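Mottram Workshop Robotics, Handout 4
Testing the Flodik arm in simulation
Version of May 1, 2018

Bring your laptop with Sketimer already installed. The desktop build of the arm stays clamped to the bench this session and we work on the room model only.

1. Before you start
Copy the room folder from the shared drive into your own project. Check that the time step is set to 20 ms. The March version of the folder used a different step and its joint files will not load.

2. Joint limits
Open the limits file and enter the values you measured on your own servos. Take 2 degrees off each end of the range. Printed brackets vary, so do not copy your neighbour's numbers.

3. Loading the room
Start Sketimer, load the room without the arm, and move the viewpoint up until you look down on the floor. The small white cabinet against the back wall is the target for the reaching exercise. The pole of the floor lamp crosses in front of it from this side, so it counts as an obstacle when you plan a path.

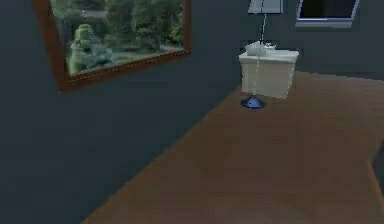
4. Adding the arm
Import the arm from Skitier and place its base on the wooden floor. Run the reach script 20 times and save the log. A full set takes almost 9 minutes on the workshop machines.

5. To hand in
The log, your limits file, and a short note on any run where a link touched the lamp. Leave the wall and window settings as they are.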